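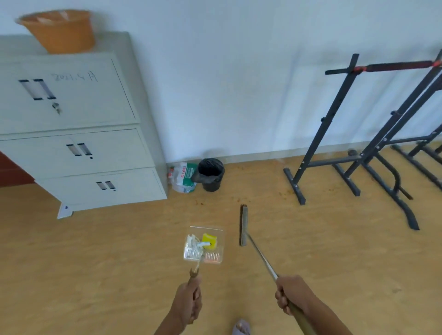 Lotik runs a small members' training room and an adjoining store at its Bonon site, and is recruiting two part-time room cleaners for the early shift. The work is dry cleaning of hard floors, emptying of bins and return of tools to their storage place. The floor is wood-toned throughout and is cleared by hand with a brush and dustpan before any mopping takes place. Litter consists mainly of wrappers, paper scraps and crumbs. Crumbs collect beneath the squat racks, where a wide broom does not pass between the legs and base bars, and this area takes up a large share of each shift. The black bin by the wall is relined at every visit.

Post: Room Cleaner (two posts)
Site: Lotik, Bonon
Reports to: Site Supervisor, Lekota Building Services
Start: November
Shift: 5.45 am to 8.15 am, weekdays

Duties

Collect loose litter from open floor, corners and skirting.
Brush under and behind the racks. Racks are not to be moved by one person.
Sort bottles and caps from general waste.
Empty and reline bins. Bags left beside a bin are treated as waste unless labelled.
Wipe the tops and fronts of storage cabinets. Cabinet keys stay on site.
Check floor cables before mopping and report any damage.
Complete the shift sheet and leave it in the store.
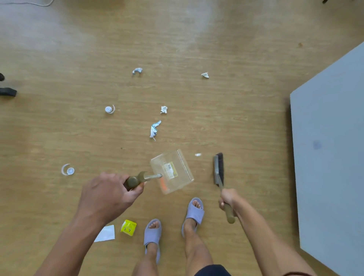

Hand brush and dustpan work on open floor.

The cleaned area is 167 square metres, including the store and the passage to the rear door. Small items such as bottle caps, plastic rings and twisted wrappers are picked up with the hand brush – the vacuum cleaner is for dust and crumbs only. Closed, flat shoes are required on shift and are not supplied. Gloves, brushes, pans and bin liners are supplied.

Requirements

Able to bend, kneel and work at floor level for up to 30 minutes at a time.
Able to read and follow written product instructions in English.
Previous cleaning work is useful but not required. Training is given over the first two shifts and is paid at the full rate.

Holiday cover at the Baltar site may be offered after the trial period. It is optional – refusal has no effect on the Bonon post.

To apply, send a short letter and the contact details of one referee to the Lotik site office, marked "Room Cleaner, Bonon". Please state any dates on which you cannot work. Applicants will be asked to visit the room during an early shift before an offer is made.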